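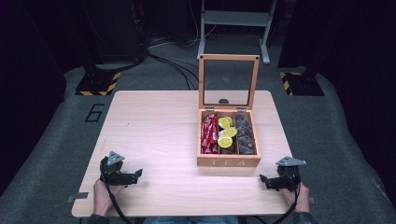 Steering wheel drops the right-hand shift paddle after a couple of laps, so I get upshifts that never register and the limiter light stays on. Left paddle and every button are fine. The wheel is a Plirnura club formula unit on a Nitum quick release, bought in April, and the data goes to a Maksymiv dash. I've tried to sort the loose bits before posting: the spare paddle springs, magnets and shims now live in three bags, one part type to each, well away from the wooden tea box with the glass lid and its red stick packets, lemon slices and small dark pieces, so I can tell you nothing has been swapped between sides. Firmware is whatever the wheel shipped with.

Ticket opened 8 September 2020 by Shona MacAulay
Product: wheel and quick release
Status: open

What I've done so far
Cleaned the quick release pins with contact cleaner. No change.
Swapped the coiled cable for the straight one. No change.
Recalibrated the paddles in the dash menu. Worked in the garage, failed on lap 2.
Checked the log. The right paddle channel goes flat, then comes back once I'm in the pits.

Reply from Shih-chieh Choi, support
Thanks, Shona. A flat channel on one side only points at the sensor lead behind the paddle and not the quick release, as both paddles share the same pins. Two questions. Does it fail if you turn the wheel lock to lock with the car stationary? And is the lead clipped under the carbon plate or over it?

Shona MacAulay
Stationary, lock to lock, no fault. I did that for 10 minutes with the engine running. The lead is over the plate. I didn't know it was meant to be anywhere else.

Shih-chieh Choi
It should go under. Over the plate it rubs on the back of the paddle arm, and vibration does the rest. Please take off the rear cover, look for a shiny patch on the insulation near the plug, and measure resistance while you flex the lead. Anything over 300 ohms and the lead is finished.

Shona MacAulay
Found the shiny patch. Reading jumps all over the place when I bend it – well past your number, then back to normal. I've taped it and rerouted it under the plate for now.

Shih-chieh Choi
Replacement lead is on its way to your Drarnley workshop address. Tape will get you through a test day but please don't race on it. Recalibrate both paddles after fitting, with the wheel centred.

Shona MacAulay
New lead fitted under the plate, both paddles recalibrated. Did a full session at the test day and the right channel stayed clean in the log. Upshifts all there. Happy for you to close this one.

Status: closed, part replaced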